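The open day at Hultness was supposed to start at ten, and by a quarter past I was already on my second coffee and asking Araceli Villalobos far too many questions. She runs the kitchen program there, in a building that used to sell carpet, and she talks fast and laughs a lot. I liked her right away!

"People walk in expecting a lab with yellow tape everywhere," she told me. "Then they see a toaster and a banana and they relax." She grew up over her aunt's diner, and she says that's where she learned how much of cooking is really just moving stuff out of the way so you can get at other stuff. 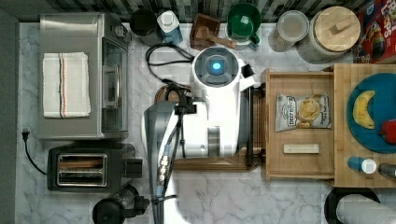
I asked how she got into all this and it's a good story. She was doing machine repair for Bromasetti, a bakery equipment outfit, driving 292 miles a week between customers, when an old classmate called and said there was a job going at Hultness. "I said no. Then I said no again. Then my van died in May and I said okay, fine, tell me about the robots." (The van is still in her driveway, by the way.)

The morning crowd was mostly families, plus a couple of very serious men from Visell who wrote everything down. Groups went in 16 at a time. Araceli did the talking for each one, and I sat through two of them back to back and didn't hear the same joke twice.

What surprised me was how much she wanted to talk about boring objects. Cutting boards, for instance. "A board is flat, it's lying on something flat, and there's hardly any place to get a finger under it," she said. "You and I tip it up without thinking. Try doing it with two stiff fingers and no skin!" Handles help a lot, she said, but then every handle is different and you're back to work.

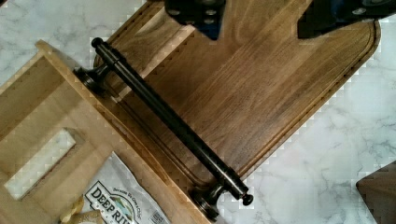
She's also pretty frank about the bad days. Last winter the team had around 900 practice runs saved up and ended up throwing out a big pile of them over a mix-up in the labels. "I went home and ate cereal for dinner," she said. "Next day we started over. You get used to it." Her boss, a quiet person everybody just calls Rosenthal, brought in doughnuts and didn't say a word about it, and she's still grateful.

We had to stop there for a bit so she could go help a little boy find his other mitten - it was in his hood.
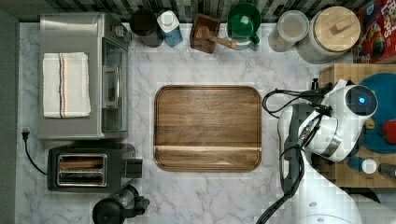
So when does one of these come to my house?

"Later than you'd like," Araceli said. "A kitchen gets rearranged every day by everyone who lives in it, and I want it to cope with my kitchen on a bad morning before I'd put it in yours."

I told her my kitchen is a bad morning all day long, and she offered to come and take notes. The next open day is 20/03/2021, sign up at the front desk or by phone, and kids are welcome as long as they bring a grown-up. Parking is behind the building, and go easy on the speed bump!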